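Plestmont Sea Turtle Hospital: Frequently Asked Questions

Last updated: 1 June 2018

What should I do if I find an injured turtle?
Call the hospital and stay nearby until staff arrive. Do not return the animal to the water. 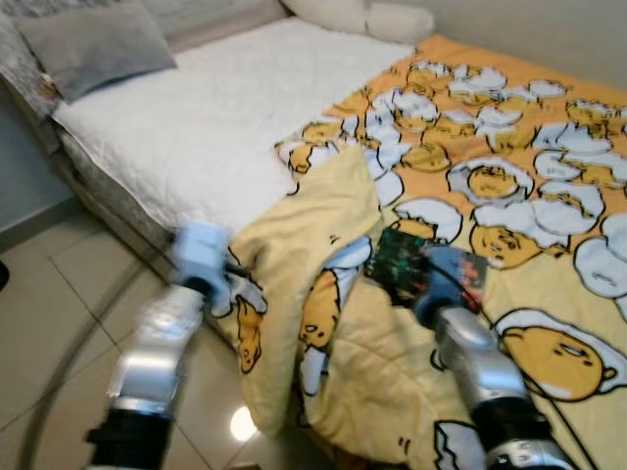 Do you treat freshwater turtles?
No. They are referred to the Trallamell clinic.

When are recovered turtles released?
Release follows 2 clear blood tests and a veterinary examination.

Related
Adopt a Patient
Nesting Season Rules

Comments
Ashok Sisodia: Is the hospital open to visitors in September?
Evanthia Kalogeropoulos: Thank you for taking the loggerhead we reported.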